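Looking After the Bathroom Arm
Zivley Workshop Tips

These tips are for the Besilow cell, the single arm with a two-finger gripper that picks up small items around the toilet. We try every change in the simulated bathroom first and then do the same on the real cell.

Fingers and pads

Power down before you touch the fingers. Wipe the pads with a damp cloth, then a dry one. Skip bathroom cleaner, which leaves a film.

Check the small fasteners on both fingers every 300 cycles. Snug is enough. If one keeps backing out, replace it and write it in the log.

When parts are packed close together, open the fingers before you come down and go in slowly. A cylinder standing on end is easiest to take with one finger on each side.
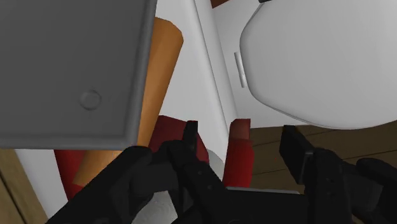 Cable and wrist

Move the arm through its full reach by hand-guiding and watch the cable the whole way. It should bend in a wide curve and never pull tight at the wrist. Ours is a Kirkegaard cable, 79 inches long, and we wouldn't go shorter.

Park the arm with the gripper open and hanging clear of the toilet. It's easier to look over the linkages there, and a dropped part won't be stuck in the fingers at the next start.
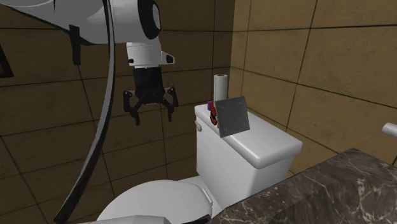

How often should the joints be greased?

Leave them alone. The joints are sealed, and grease on the outside only picks up dust. If one starts to grind or run hot, stop the cell and send the arm in.

Base and pedestal

Tighten the 4 base bolts in a cross pattern, a little at a time. Do it again after the first 300 cycles, when the mount has had time to settle.

Push each connector in at the base until it seats, and keep tools off the pedestal while the arm is running.

After any work on the base, redo the height of the tank lid in the Uromden file. We set it a hair high - nearly touching - and bring it down in small steps with the speed turned low.

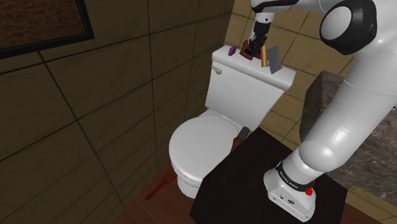 Arm on its pedestal, gripper down at the tank lid.

Save the new height under the month and keep the old file until the next check.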